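Bin Three

The night quota at Steltard was 104 examples. An example was one item, one attempt, one label. Failed attempts were kept. The operator entered the label by hand, success or failure, and the system moved to the next row.

By 3 in the morning the operator had stopped reading the item names. The list came from Gernirside and used its own codes. G-6 was the glove. The glove had no fixed shape, so each attempt at it was filed as new.

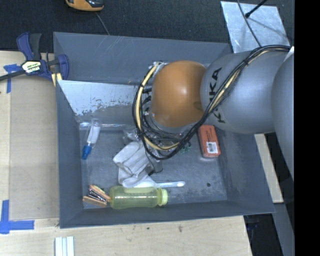
3 min read

The arm was over the bin again. The glove lay near the middle of the floor, the bottle on its side by the front wall. The operator checked both against the row and pressed the key.

Row 5 of the label form was marked "intent." It had been added in December and had no instructions. Most of the shift left it blank. The operator had begun to fill it in: for the bottle, "reach." For the glove, after a delay, "hold."

The learning system did not use the field. The Gremesberg office confirmed this in writing. The operator read the message, filed it, and opened the next row.

G-6, attempt pending. Under "intent" the form already said "hold." The cursor was in the box for the label, waiting.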